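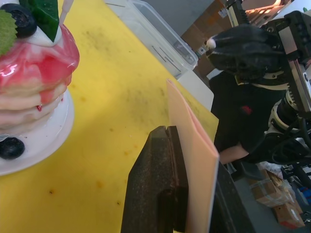

Ketano, January 19, 2024

I've been making weekend pancakes for 14 years and I still burn the first one if I'm not paying attention! So, a few things I do now, in no special order.

Let the batter sit for 7 minutes before it goes near the pan. Lumps are fine — leave them alone. I use 2 tablespoons of melted butter in the batter and just a wipe of oil in the pan (butter in the pan browns way too fast for me).

Keep the heat at medium and flip once, when the bubbles on top pop and stay open. No pressing with the spatula, please.

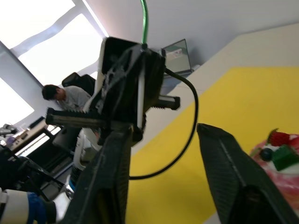 Photo: Wilma Guthrie

For a berry glaze, stir powdered sugar into a spoonful of mashed raspberries and add milk a few drops at a time. Too runny? More sugar.

Leftovers freeze well with wax paper between them. I eat mine within three weeks, straight from the toaster, usually standing up.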